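I first heard Kristýna Holub's name from the guy who sold me a seized straight six, and he said it the way people say the name of a good dentist. She builds engines for vintage racers out of a two-bay shop in Mindo, and when I finally drove up there in November she was already elbow deep in a parts washer and talking before I had my coat off.

"You're the one with the scored bore," she said. I was! I'd emailed her a whole paragraph about it and was a bit embarrassed she remembered.

I wanted to know how she got started, and she told me it was an accident. Her uncle had a Garnent sedan with a rod knock, she was out of work, and he offered her the car if she could make it run. "It took me the whole winter and I put the rings in upside down," she said. "So then I did it again in the spring." 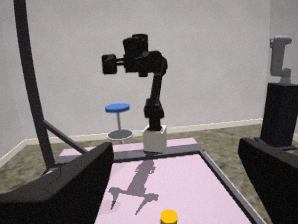
These days most of her work is short blocks, and she's picky about which ones she takes. She won't touch a block until it's been hot tanked and pressure tested, and she'll happily send you home with it if you argue. I asked if that costs her customers. "Sure. They come back with a cracked one later and we're friends again."

We got onto machining (I could've stayed on machining all day) and she said the thing she sees most is people spending on heads and carbs and then skimping on the bottom end. Her own rule is to price the balancing first. A customer once showed up with almost 200 hours in a motor and a crank he'd never had checked. She put a dial indicator on it, and he went and sat in his truck for a while.
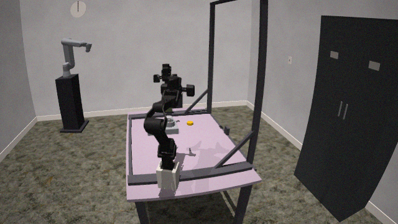

On cams, and being wrong

I told her I'd gone too big on my last cam and she laughed for a good long time. "Everybody does. I did it to my own car. It sounded wonderful and I couldn't pull out of a gas station."

What she asks now is where you drive and what gear you're in when you do it. If you can't tell her, she picks something mild and you'll probably thank her. She likes the grinds she gets from Echevarría, a little outfit that still answers its phone, and she waits weeks for them without complaining much.

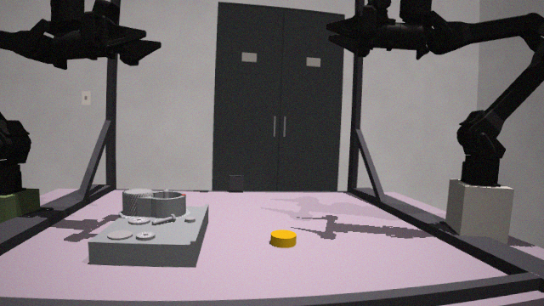 Left side of the table, with the gray block.

Break-in came up next, and I got a talking-to. I'd been letting mine idle while I fiddled with the timing, and she shut her eyes when I said so. With a flat tappet cam she wants the revs up right away and kept up, with 2 people there, one on the throttle and one walking around looking for leaks. She changes the oil straight after, then again at 100 miles, and cuts the filter open both times. "I don't care if it's a brand new filter. Cut it open."

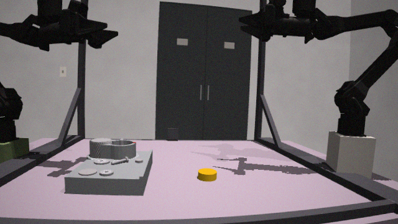
Gray block and the two round parts, with an arm on either side.

Before I left I asked what she's building for herself, and she pulled a sheet off a Vungate four cylinder that she's had apart longer than she'd like to say. The head's done. The crank's done. She's hung up on pistons, which nobody makes anymore in the size she needs, and she's deciding between having a set made and boring it out for something common.

"Ask me in the summer," she said, and then she wanted to see pictures of my scored bore again, so I got out my phone and we stood there by the washer zooming in on it.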